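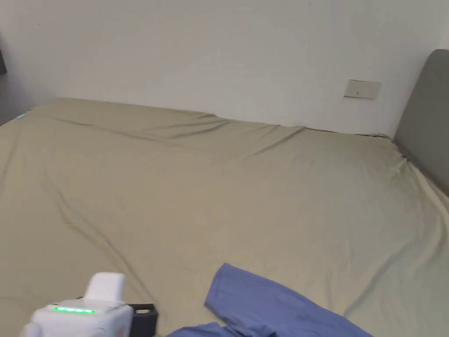 Tavell Fitted Sheet, Olive

Single-piece fitted sheet for large beds, made for Tavell by Barros. Elastic runs the full perimeter. The colour reads khaki or olive-beige depending on the light.

Mattress depth: up to 46 cm
Corner pocket: 46 cm
Hem elastic: 26 mm
Wash life, rated: 800 cycles

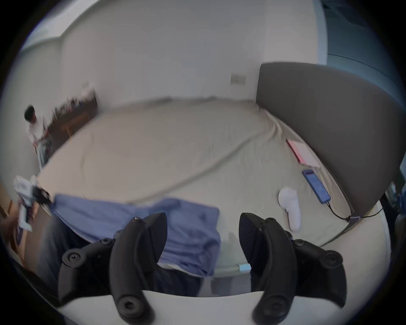
Clear the bed before fitting. The cloth has no stretch, so some creasing across the middle is normal and doesn't indicate a wrong size.

Fitting against a wall
1. Seat the two wall-side corners first.

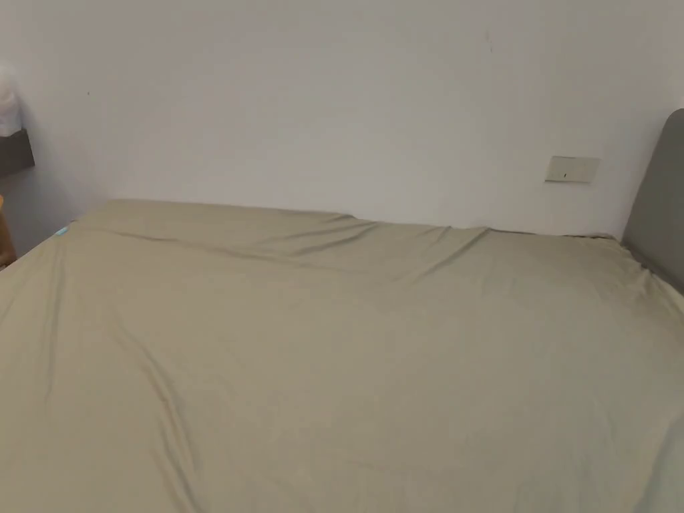
2. Tuck the long edge into the gap between mattress and wall.
3. Pull the headboard end square and smooth toward the foot.

Care
Warm wash, line dry, cool iron. Spin at 1000 rpm maximum. 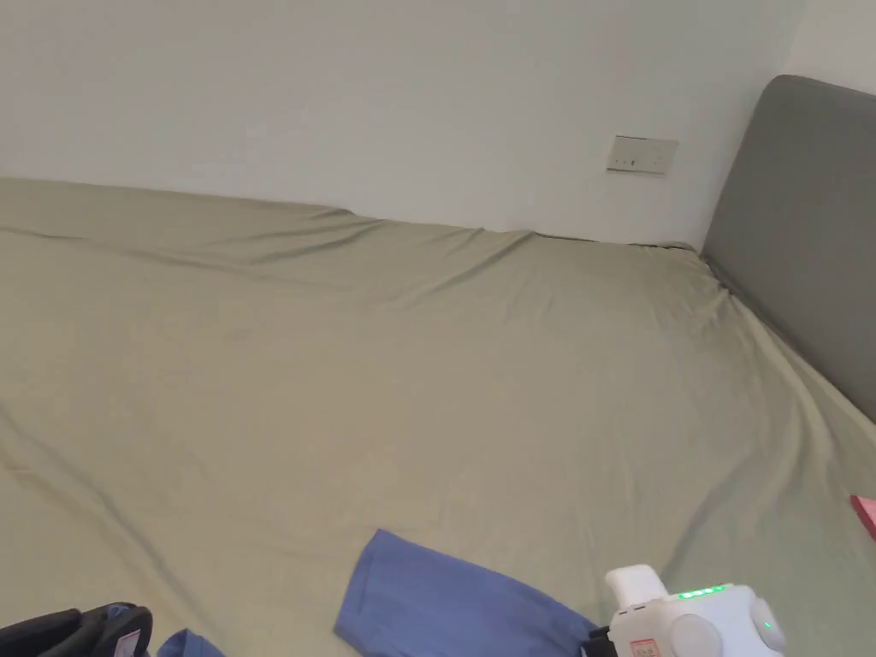
Does the sheet fit beds with an upholstered headboard?
It fits if the mattress can be lifted enough to get the hem under at the head end.

Stocked at Dusville. Trade enquiries: Sudheer Mudaliar.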